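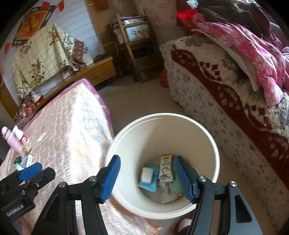

Attachment 1: the bin, between the two beds

Ticket 152 – Urkeo room bin, no liner fits
Status: open

Hi again! Me with the cream bin, sorry. I had the Arnevine liners you suggested (the roll of 13) and they're still too narrow for the rim. I get one side hooked over, go round to the other and ping, it's back off again. So for now I'm using it with no bag at all, and you can see how that goes: drinks carton, a wrapper, tissue right down at the bottom, all straight in. Fine for dry rubbish, but a carton always has a last dribble in it and then I'm rinsing the whole thing out in the bath.

Tried so far:
- liner folded double at the top: split
- big elastic band round the rim: held for an evening, then slid off
- Vundau kitchen sacks: they fit, but there's so much spare bag it flops over onto the tiles

Could you tell me if there's a size in between? I'd rather not swap the bin, it goes nicely in the gap and I can reach it from either bed. Happy to pay for postage, just please not the trade box of 400, I've nowhere to put it!

Van der Merwe Homewares Help Desk | Contact us | © All rights reserved | Back to top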